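Home
Guides
Set-Up
Parts
Forum
Contact

Section 2: Before You Buy Anything

July 17, 2018
by the Plilano workshop desk

I know, I know, you want to get to the bit where the arm moves! But most of the messages I get are from people who spent the whole pot on the arm and then had nothing left for a table, so please read this section with a pencil in your hand. It covers planning and paying for a small bench set-up: one arm, one gripper, one table and the odds and ends you'll use every single day. The bolting down starts in Section 3.

2.1 Work out the job first

1. Write down the one task you want the arm to do in its first month. One! Ours was moving slices of bread, and we still use it when we train new people.

2. Gather up the real things that task needs and put them on a kitchen scale, one by one. Keep the heaviest figure. You'll want it when you compare arms.

3. Lay everything out on a table at home, the way you'd like it to end up, and measure the furthest reach from where the base will sit. On our bench that came to 60 cm.

4. Add room for the gripper to come in from the side. I forgot this the first time and had to shift the base with the bolts already in (not a nice afternoon).

Note: The payload on the sales sheet nearly always has to cover the gripper too. Take the gripper's weight off before you get excited.

2.2 Split the money

5. Take your total and set aside 43 per cent for the arm and its controller. If the arm you like goes over that, look at a used one before you start nibbling at the other lines.

6. Put the gripper on its own line. A plain parallel gripper does far more than you'd think, and I'd start there every time. The Nunitz catalogue has fancy ones with soft fingers and I'm very fond of them, but they can wait.

7. Give the table, the mounting plate and the cables a line each. People lump these together and then the mounting plate gets forgotten. Ask me how I know!

8. Keep a small line called "kitchen" or "props" or whatever suits you. Plates, boards, trays, paper, bread. It's small money but it goes out every week, and it's lovely not having to argue over it.

Caution: Don't pay for the arm until you have the delivery date for the controller in writing. They can come from different warehouses, and an arm with no controller is a very heavy coat stand.

2.3 Plan the table

9. Choose a table that doesn't rock when you lean on it with both hands. Ours came from Swanson, in panels, and the joins don't bother us at all.

10. Buy a roll of thick brown paper to cover the top. It saves the surface from crumbs and scrapes, you can draw on it in pencil to mark where things go, and when it gets tatty you tear off a fresh length.

11. Decide where the arm comes in from. We have ours at the left, so the gripper gets to the plate from the side and the tray and cutting board sit clear of it.
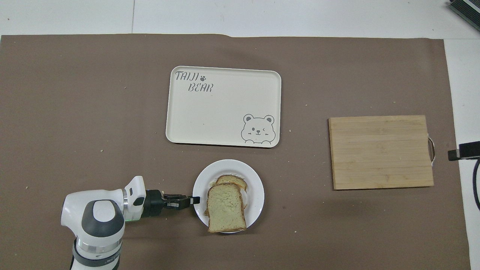 Should I buy the extended warranty with the arm?

Buy it if the arm is new and will run most days, and leave it if you're getting a used arm, where I'd put the same money towards a spare cable and a service visit.

12. Leave a way round the table for a person, and check that the stop button can be reached from wherever you'll be standing. If it can't, budget for a second one now.

Caution: Price up the safety check along with everything else. It has to be done before anybody works next to the arm, and it is not the place to save.

2.4 Ordering

13. Get quotes from at least two sellers and ask how long each one stands. Dultari gave us 90 days on ours, and that was long enough to get the money signed off without a panic.

14. Order the table and mounting plate first. Allow 6 weeks for the plate if it has to be drilled to your own pattern.

15. Order the arm, controller and gripper together, and get the seller to confirm that the gripper's plug fits the wrist. You'd be amazed how many don't.

16. If you're hoping to start in September, have all of this placed before the summer holidays, when everything slows to a crawl.

Note: Keep the packing crates until the warranty runs out. They take up half a room, but sending an arm back without its own crate costs a small fortune.

Next: Section 3, Fixing the Base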